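Last updated: May

PRULCOMBE CERAMICS WORKSHOP
Notebook entry, May, begun 8:40 a.m.
Glaze trials, second series: ash glaze on the Drarnby clay body

The purpose of the present series is to establish whether the ash glaze carried over from the winter work can be used on the Drarnby body without the crawling recorded in the first series. The earlier tiles showed bare patches along the upper edge and, in several cases, a full retreat of the glaze from the stamped side. The body was bisque fired in the usual way on both occasions. No change has been made to the clay itself.

Thirteen tiles were prepared for this firing. All were cut from the same slab, dried under boards for four days, and bisque fired to 1,000 degrees Celsius in the small kiln. The tiles were then wiped with a damp sponge and left overnight on the rack by the east wall. In the first series the wiping step was omitted, and dust remains the leading explanation for the crawling. The second explanation, that the glaze was applied too thickly, is tested here by dividing the tiles into thin and heavy groups. Tile 13 was left unglazed as a check on body color.

The ash was washed three times and passed through an 80 mesh screen. The first two wash waters were slippery to the touch and were discarded in accordance with workshop practice. Gloves are to be worn for this step. The third wash was clear enough to stop. The dried ash was noticeably paler than the winter lot, which came from mixed hardwood. The present lot is understood to be mostly apple, although the label on the bin is incomplete and should be corrected by whoever next opens it.

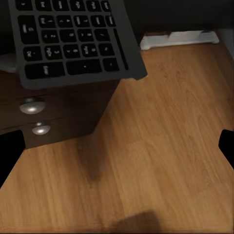

The glaze was mixed to the Bedier recipe, with the feldspar held at 46 percent and the remainder divided among ash, whiting, and ball clay as given on the recipe card. Water was added until the glaze coated a finger evenly and showed no drips. This is a poor measure, and a hydrometer reading should be taken for the third series. The bucket settled badly within an hour. A small addition of bentonite is proposed, to be mixed dry with the ash before any water goes in.

Tiles 1 through 6 received a single dip of three seconds. Tiles 7 through 12 received two dips, with the second applied once the surface had lost its shine. Tile 9 was dropped on the bench after glazing and lost a corner. It was fired regardless.

The firing was carried out in the Yuan kiln on the slow program. The door was closed at 9:15 a.m. The top temperature for this clay is set at 1,135 degrees, and the hold was twenty minutes. Cooling was unassisted, and the door remained shut until the following morning.

Results on unpacking:

Tiles 1 through 6: no crawling. Surface satin, pale green where the glaze pooled in the stamp and nearly tan on the raised lines. Tile 4 has two pinholes near the lower edge.

Tiles 7 through 12: crawling on tiles 8 and 11 only, confined to the upper edge. The green is stronger. Tile 12 ran and has stuck to its stilt. The kiln shelf was not marked.

Tile 13: warm buff, as expected.

The wiping step will be kept as standard for this body. The effect of thickness is less certain, given that four of the heavy tiles came through sound apart from the running on tile 12 and the broken corner on tile 9. The heavy dip should be repeated on vertical test pieces before it is offered for use on any tall form.

Outstanding: relabel ash bin; grind stilt mark from tile 12; order whiting; copy the Bedier card, as the present one is stained and the last line is difficult to read.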